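ok thread time. can machines do the housework yet. been down this hole since 5 this arvo, tea's gone cold

short version: some of it. slowly. not the bits you'd pay someone for

longer version. I do the odd bit of task writing for Odura, they test chore policies in sim before anyone lets one near a real lounge room. my lot is furniture. doors, drawers, wiping down, putting stuff back where it lives

floors are done, more or less. a robot vac does floors. everyone says "but it does the vaccuming!!" yes and it's been doing that for years and it still eats the phone charger

dishwashers, washing machines, same. we built a box and carried the chore to the box. a machine that comes to the chore is a different animal

so, cupboards. you'd think a cupboard is easy. hinge on one side, pull the other. my nan's sideboard has a door you have to lift a bit first and then sort of swear at. no policy I've seen knows about the lift

and handles! designers love a tiny handle. lovely to look at, rotten for anything with fat fingers. I've got mates with fat fingers who struggle too tbh

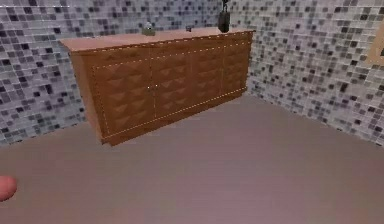
Can a robot put the good plates away in a sideboard yet?
Sometimes, if the door opens cleanly and the plates are already stacked close by. Mixed crockery and a sticky hinge will still beat most of them.

numbers for the nerds. Jondumow is our cupboard set, 137 tasks in it. the policy I was running last month gets a pass on 19 of them often enough that I'd let it near my own stuff. my cheap stuff

3000 tries overnight and in the morning you scroll through the fails with your coffee. most of them are boring. grabbed beside the knob. grabbed beside the knob. grabbed beside the knob

dusting is the one that gets me. sounds like nothing. but you've got to pick up every ornament, wipe, put it back the same way round, and know which one was a wedding present. half of dusting is being careful and the other half is knowing whose mum is visiting

shop floor is a bit further along imo. Dai (the shelf stacking one) is alright with cartons, same size, same spot, all night long. give it a bag of loose oranges and it's smoko time

Alis is meant to do both, home and shop. seen the demo, 8 minutes to fold and shelve one basket of tea towels. my kid does it in two and whinges the whole way, still faster

would I buy one? nah not this year. would I rent one for the day after Christmas, absolutley, name your price

anyway replies open, tell me which chore you'd hand over first. mine's the oven. nothing I've tested has even tried the oven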